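My sister asked me at New Year when she could have a robot to empty the dishwasher. She has three children and a shift job, so it was a serious question. I said I'd write something up, and it is still January, so I'm counting that as prompt.

The short answer is no, at least for the sort of house either of us lives in. The longer answer depends on what you count as a chore.

I worked in a small parts shop for years before I moved to the planning side, and the jobs that wore people out there were never the clever ones. They were picking, placing, sorting, feeding the next machine. Put the small round thing in the small round hole, then do it again until tea. That is where I'd look first for signs of progress, because a shop floor is much tidier than a kitchen. The bench stays where it is and the parts are all the same size.

Most of this is practised in simulation before anyone lets it near a real bench. I've spent a few evenings reading up on it, mostly a long set of notes from a project called Mundow, and a good part of what I read was about very plain tabletop work.

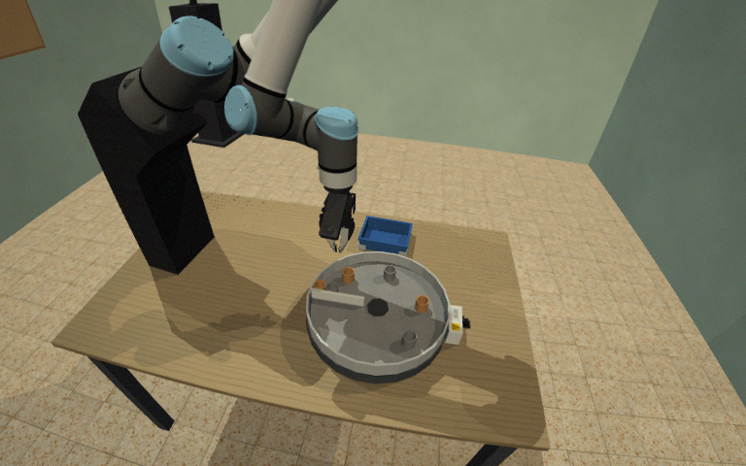 A simulated bench: arm, round tray, small orange and grey cups, blue bin.

A new starter would be shown a bench like that and left to get on with it. For a machine it breaks down into a lot of separate problems. It has to find the part, come down on it square, close by the right amount, lift without catching its neighbour and let go in the right spot. A person does all of that while talking about the football.

At Posside, where I used to work, we had a feeder arm from a firm called Omach. It was good. It did one job, and in its best week it ran 2,647 cycles without anyone touching it. Then the supplier changed the trays by 2 mm and it spent a morning knocking parts over until somebody came out with a laptop. I don't say that to mock it. We paid for an arm that did one thing and it did it, and the lad who had been doing it by hand went on to something he liked better.

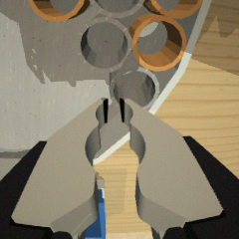

The last few millimetres are where I think most of the trouble is. Getting a gripper across a table is a solved problem as far as I can see. Getting the tips down among a crowd of things standing close together, without nudging the wrong one, is much harder. Think about taking one glass out of a full rack. You feel your way in and shift your fingers as you go, and if something wobbles you stop. Plenty of machines have no real sense of touch and are working from what they can see, with their own fingers blocking part of the view.

Then there's the price. Politis, a small outfit I had a quote from last year for a workbench arm, wanted nearly 600 a month on hire, before fitting. If you've got 1,000 identical parts to move each shift, that might pay. For two loads of plates a day and a drawer of odd lids, it won't.

So my advice to my sister is to carry on making the eldest do it. I think shop floors will get arms that can be given a new sorting job in an afternoon - I'd expect to see that before I retire. Homes will take longer. Kitchens are full of wet things, soft things and things left in the wrong place, and people walk through them.

I'll have another look next winter. If anyone reading has one of these on a bench at work, I'd like to know how it copes when the trays change.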